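About Pleltden Books

Pleltden Books publishes fiction for readers between eight and 13, mostly funny adventure stories, with a few ghost stories and one long-running series about a ferry. We are an independent company with an office and a small warehouse on the second floor of the old Tandbridge post office.

Krystyna Kwiatkowski started the press after leaving a job in school library sales. Librarians kept asking her for short, funny novels that didn't talk down to kids, and most of the ones they liked had gone out of print. Her first two titles were reissues. The third was a new book, The Goat Inspector by Kittipong Yensuk, which came in the mail with no cover letter and the last chapter missing. He sent the chapter when she asked for it. The first printing was 2,000 copies, and there have been four printings of that book so far.

We now have 30 titles in print. Most are paperback originals. We do hardcovers for picture-heavy books and for anything a library is likely to lend out a lot, and those have sewn bindings. All of our novels are set in the same type size, a little larger than usual, on cream paper.
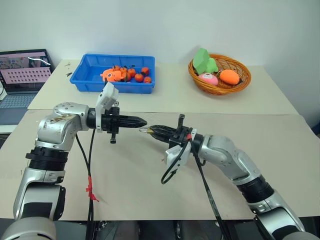 Soft toys and a laptop on the back table

What we publish

Our list is in two parts. The main list is middle grade novels, up to 60,000 words. Ongart is our imprint for early chapter books, and it has its own editor, Amnuay Chuensuk. Ongart books are shorter, with black and white drawings on most spreads. Amnuay also runs our translation program, which brings in a couple of books each year from Thai and Polish. Translators are named on the front cover.

We don't publish poetry, board books, workbooks or young adult fiction. Please don't send them - we get a lot of them and we can't pass them along to anyone else.

Who we are

Krystyna Kwiatkowski is the publisher and edits most of the main list. Boonsong Suwannarat handles design and production, and has drawn the lettering for every cover since the second year. Kittipong Srithong looks after sales, rights and school visits. He is not the author of The Goat Inspector, though he gets that author's mail.

Copyediting and proofreading are done by freelancers, who are credited on the copyright page. Our books are sold to stores and wholesalers through Sostard, and schools can order from them or directly from us.

Submissions

We read submissions twice a year, in January and in June. Send the first three chapters and a one-page outline that gives away the ending. You don't need an agent. Sequels are fine if we published the first book. For anything else, the story should stand on its own. We answer everyone, usually within four months, and in the busy years it has taken six.

Authors get an advance and a royalty on every copy sold, and statements go out 2 times a year. Illustrators on Ongart titles are paid a royalty as well as a flat fee.

School visits and review copies

Several of our authors visit schools and libraries. Fees are set by the author and we don't take a share. Travel is extra. Write to Kittipong Srithong with the grade level and the dates you have in mind, and give him a second choice of date if you can.

Review copies are available to newspapers, magazines, teachers and book bloggers. We send printed copies inside the country and PDFs everywhere else.

Contact: Pleltden Books, Old Post Office, Second Floor, Tandbridge | Submissions | Rights | Orders | © Pleltden Books. All rights reserved. | Back to top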